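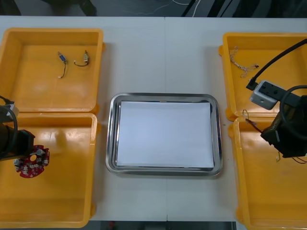
9 min read

Kenza Belkadi is eating a clementine over the shampoo sink when I walk in, and she waves me toward the good chair with her elbow. I've been trying to get on her calendar since she was named lead educator for Pristomia, the color line that half the salons in our area seem to have switched to. She still works the floor at Hidell, her salon in downtown Cadinham, and she had a gap between a gloss and a big corrective job. So we talked fast.

I asked her first how the job came about, because I'd heard three versions.

"I complained," she said, and laughed. "I'd been using the line for a while and I wrote them this long email about the ash shades. They were pulling green on anyone who'd been lightened at home. I figured I'd get a coupon back or something. Instead Toshio called me."

Toshio is Toshio Minami, who runs education for the company and who trained as a barber before he ever touched color. He drove out to watch her work, stayed through closing, and asked if she'd teach a class. The first one had nine people in it. "Two of them were my own staff, so really it was seven," Kenza said. "I was so nervous I mixed the wrong developer in front of everybody. I had to stop and say, okay, well, now we're doing a class on what happens when you grab the wrong bottle!"

People liked that part best, apparently. She has kept a version of it in every class since. She'll put a mistake on a mannequin on purpose and make the room fix it.

Since I've sat through a few color classes myself (and dozed in at least one, sorry), I wanted to know what she does differently. She said she hardly uses slides. Everybody gets a mannequin head and a fake client history to go with it, with box dye from the drugstore and a keratin treatment they forgot to mention and so on. You have to ask the right questions to get the whole story out of her.

"Consultation is where the money goes," she told me. "Someone sits down and says she wants to be a cool blonde. Fine. What's on there now? When was the last time anyone did anything to it? Do you swim? I had a client who swam every morning and I didn't ask, for months. I kept changing her toner like an idiot."

I did the same thing once with well water, so I felt a lot better hearing that.

The new role means she's away from the salon more than she'd like. She blocks out her travel early and her regulars get first pick of whatever's left. Some of them have been with her from the beginning, back when Hidell was one rented chair at the rear of a nail place. She won't give those up. When I asked if she'd go full time on the education side, she shook her head before I'd finished the question.

"If I stop doing hair I've got maybe a year before I'm talking nonsense. You forget how a Saturday feels. You forget that the client is late and your next one is early and somebody's kid is under the cart."

We got onto money, which stylists never want to talk about and always end up talking about. Kenza raised her prices in September and lost a handful of people. A full corrective session with her is now $203 to start, and she gives the number over the phone before anyone books. She used to mumble it at the register. "I'd get hot in the face! For what? I'd been on my feet the whole day fixing somebody's orange bangs."

She's also putting some of her teaching fee toward a fund for assistants who want to take classes and can't swing it. It's called the Kabbaj fund, after the woman who gave Kenza her first job sweeping up and let her practice foils on her after hours. So far there's $1,190 in it. That has already paid for one assistant from across the county to do the two-day course, with a second one signed up for the next round. She'd like other salon owners to chip in, and I'm telling you right now that I did.

I asked what she's seeing in the chair this summer. Softer reds, she said, and a lot of people growing out highlights and wanting help with the in-between stage. Fewer pictures of celebrities on phones, more pictures of themselves from years ago. "They'll show me a photo from college and say, can you do that? And I love it, because I know that color can live on that head."

Her corrective client came in then, wearing a hat, which is always a sign. Kenza wiped her hands, pointed me to the coffee and asked the woman what was under there. I had another cup and eavesdropped on the consultation. She asked about swimming.

Spots in the next Cadinham class are booked through the front desk at Hidell.

Related posts
Should your assistant be doing the toner?
Growing out highlights without the stripe
How I finally raised my prices
Well water, pool water and your blondes
A morning in the barber's chair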